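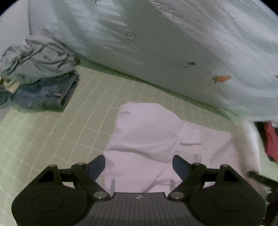 Laundry work on the green grid mat, with the jeans already stacked.

How I budget for hand-held grippers

When I priced our first set for the Tumbridge folding project, I did what everybody does and looked at the gripper price only. Big mistake! So start with the job. Ours is cloth – jeans, shirts, bedding – and that decides nearly everything you buy.

Step 1. Write down the softest and the bulkiest thing you'll handle. Thin cotton is fussy about finger pads, so ask for a sample pair before you order.

Step 2. Get two quotes. Mine were from Protix and Duda, and I asked both to list pads, pins and straps separately. Spare pads came to 33 dollars a pair, and I put three pairs on the order.

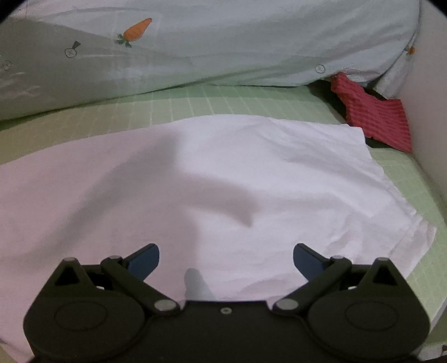
Fingers open over a thin white cloth, blue pads facing each other.

Step 3. Price the work area too. A mat, bedding and a pile of clothes cost me 169 dollars (I had budgeted zero, oops).

Step 4. Add it all up and set a ceiling. Mine was 1040 dollars per station, and I keep the running total in Trimness so I can see what's left before I click buy.

Step 5. Order one station first and use it for a month. I ordered mine in October and changed the spares list twice before buying the second – more pads, fewer straps.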